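How to book a tee time at Bimbridge as a visitor
By Hideaki Kikuchi, 17 Jul 2024

Visitors can play at Bimbridge on most mornings, but the booking has some small steps which are easy to miss. I made the mistakes myself, so I write them down.

First, ask your home club for a handicap certificate. A printed copy is accepted, and also a clear copy on the phone.

Second, open the booking page and choose "Visitor, 18 holes." Do not choose "Guest." This one is only for people who play together with a member. The page shows free times for the next 2 weeks. In August the early times go fast.

Third, pay the green fee. It is 2,130 for the full round and 1,448 if you start after three in the afternoon. A cart is 600 more and you must add it before you pay, the starter cannot add it later.

Come to the desk 30 minutes before your time. Shirts need a collar, and metal spikes are not allowed. If you play alone, the starter, Mr. Robichaud, will usually put you in a group of three.

To cancel, use the link in your confirmation email.

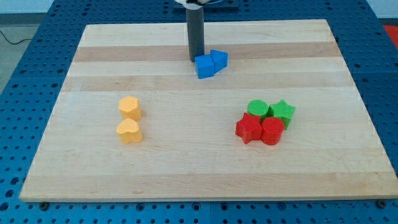
Can I change the names in my group after I have paid?
You can change them until the evening before, but each new player must also show a handicap certificate at the desk.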